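Shared kitchen, second floor — August round
Checked by: Jolien Visser
Form last revised: before my time

1. Fire blanket on hook. Yes. The hook is new, the blanket is older than Siebe.

2. Extension leads. One found feeding another behind the fridge. Removed. See also June, and May.

3. Kettle (Dureo). Limescale heavy, lid catches. Pass, reluctantly.

4. Sink trap. Dripping into a Brala tub, which somebody is emptying. Reported to Verhoeven, reference 15.

5. Worktop and crockery. Checked for chips, cracks and loose handles. The orange plate, the white bowl and the red one are in daily use, so they get looked at properly. Mugs likewise. Packaged food should live in the cupboard and mostly lives at the back of the counter, where it blocks nothing except my good mood. Comment, no fail.

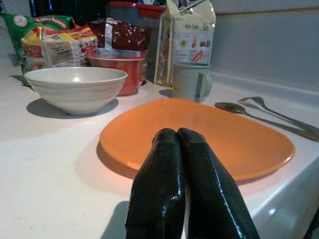
Stijn Van Hecke adds that the cupboard is full because 2 of its shelves hold pans without lids, and could those please be inspected out of existence first.

Noted. Lidless pans are not a category on this form, but I have written them in under "Other".

6. Cutlery. Fork and spoon fine. Bread knife to be stored in the block, blade in — this has been on the sheet 3 rounds running.

7. Extractor filter. Greasy. Fail. Gerrit Segers to wash or replace before the next round.

8. Exit route. Clear, apart from a bicycle.

Signed off with one fail, two comments and a bicycle.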